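Archive Thread Previous Next Reply

Subject: Re: [Dokow club] wrist view and the tray task

Hello all,

Hoi-yan Su wrote:
> Can somebody send what the arm sees before it goes down to the tray?
> My group only has the side view, and we must choose the crop before
> the March round.

I attach one picture from the wrist. Our gripper takes a big part of the view, so please do not crop from the bottom without checking. The white tray with the green item is at the top, and between them there is mostly gray carpet.
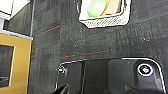
Manee Chuensuk answered me already that 2000 pictures are enough for the first training, and that her group used 4000 and saw almost no difference. She would spend the time on the grasp height instead. I agree with her, but I would like to try both if the lab computer is free.

Our last run on the Flidus software had 598 good records. The others were stopped by a timeout, and I did not find the reason yet. If your group has the same problem, please write me which version you have installed.

I will be in the club room until 11 in the morning. The charger is in the lower drawer, please put it back after use.

With best regards,
Pluvuscombe group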